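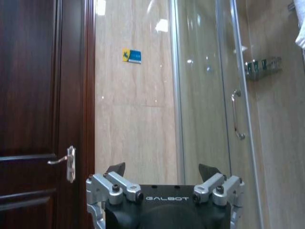
*Tomás Madigan*

## About Vallen Music School

When people ring us for the first time they usually apologise for something before they've told us their name. They're too old, or they gave up the clarinet in Year 7 and have felt guilty ever since, or there's a child in the house who will only play the first half of one song, very loudly, before breakfast. We love these calls! Vallen has been teaching music in Yimer for 18 years, and a good many of our happiest students started with an apology of one kind or another.

I began the school with a secondhand upright piano and a folding music stand that pinched my fingers every time I put it up (I still have it, and it still does). The plan was to teach piano to a few local kids after school while I looked for a proper job. Then one of the mums asked whether she could have a go as well, and her brother turned up with a cello, and I had to find somebody who knew what to do with a cello. That's more or less how we've grown ever since, one instrument at a time and mostly because somebody asked.
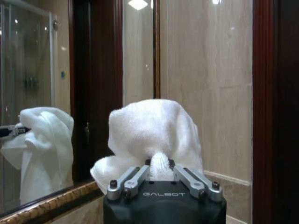
These days we teach piano, strings, woodwind, guitar and voice, and we have a beginners' theory class that is much more fun than it sounds. Lessons are half an hour for little ones and 45 minutes for everybody else, although adults can ask for the full hour if they'd like to do some sight-reading at the end. You don't need your own instrument to start. We lend out violins, flutes and small guitars for the first term, and if your child decides in week three that the flute was a terrible mistake, bring it back and we'll try something else.

We've never made anybody sit an exam. Plenty of our students enjoy them and we'll happily get you ready for one, scales and all, but there are grown-ups here who have been coming for years simply to play Schubert badly and then a bit less badly, and I count myself among them.

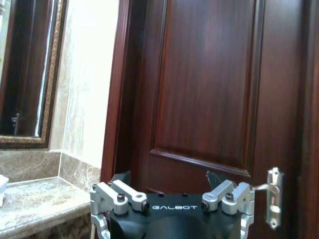

Page 2

The other thing you'll hear about, probably before you've got your coat off, is the Farkel. It's our big end-of-year concert, named after a word my daughter made up when she was small for the noise an orchestra makes while it's tuning. Everybody who wants to play gets a turn, from the tiniest beginners to the Zollira Quartet, who met in our Saturday ensemble as teenagers and come home for it every December. Last year we had 300 people in the hall, and the sausage rolls ran out before the second half, so I've promised my family to order 400 this time.

Our sheet music library is free for students to borrow from. There are 734 titles in the catalogue at the moment, with a lovely run of old piano duets that really ought to be played more often, so do ask if you have a willing partner.

New students can start at any point in the term, and the first lesson is a trial with no fee. I'm usually at my desk from 2 pm, before the after-school rush, and that's the best time to ring for a chat about teachers and times. If you get the answering machine, leave your number slowly (twice, please!) and I'll call you back that evening.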